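Moving for work, and taking the paperwork seriously

The adviser I met at Petersen, a small migration practice in Metport, loves skilled work visas. She really does! She has filed about 400 of them and still talks about each one like a good mystery novel.

"People think it's all forms," she told me. "It's a story, and you have to tell it in the right order."
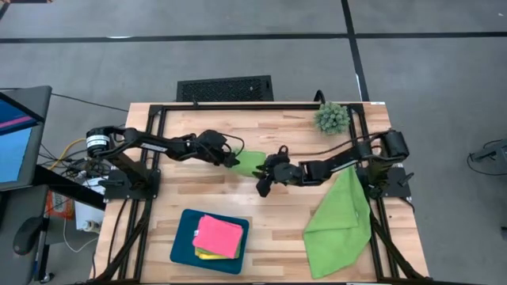 Her favorite part is the work reference, the letter from an employer that says what you did all day. Most are far too thin, she says, and a job title alone gets you nowhere. She likes real detail – if your job was setting up two robot arms over a wooden worktable, then the letter should say exactly that, with dates and hours. One client from Sketville rewrote his in December and ended up with 2 full pages. She was thrilled.

Then we got to money. She tells families to set aside 4000 dollars before they start, for fees, medicals and translations. 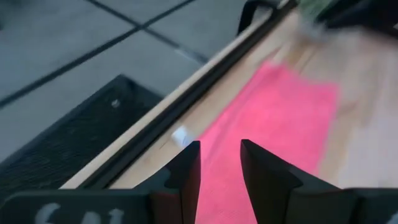 Her colleague, who had been listening from the next desk, said the translations were what caught people out, and that they should be ordered first. She agreed at once and wrote it on her checklist, which already had 80 lines.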